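Speaker notes – Why your old computer feels slow (and why I love it anyway)

Flora Ogilvie, library evening talk

Start with the show of hands. Who has a computer at home older than their car? Wait for the laughs, then tell the story of the Innes, my first desktop, bought secondhand in October with all my berry-picking money. I adored that thing!

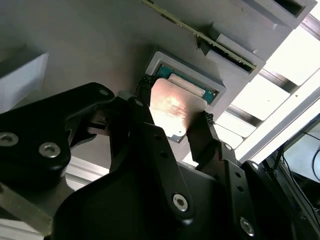 Page last changed: May 6, 2024

Main point of part one: a processor does tiny steps, very fast, and most of the day it's waiting. Waiting for memory, waiting for the disk, waiting for you to find the right key. Use the kitchen story – the cook is quick, but the pantry is down the hall. Slow down here, people like this bit.

Then memory. The pantry is the disk, the counter is the memory. Small counter, lots of walking. Mention Beathag Skinner's 40 open browser tabs (she said I could).

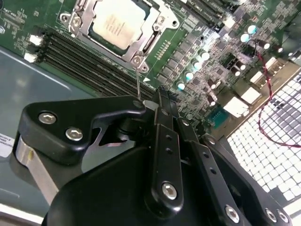
Will more memory make any old computer faster?
It depends on whether you were running short. If the counter was never full, a bigger one won't help much.

Part two, programs got hungrier. Read out the list from the Pindico manual, all 14 pages of it on one screen font. Gorgeous. Programmers back then fought for every byte, and I could talk about this all night, so watch the clock.
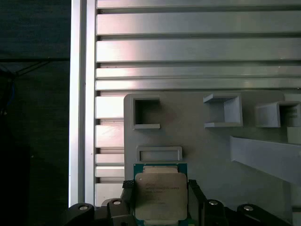
And that same care is coming back in small gadgets, so it's a great time to learn it. Point them to the handout, shelf 811, and leave ten minutes for stories from the floor.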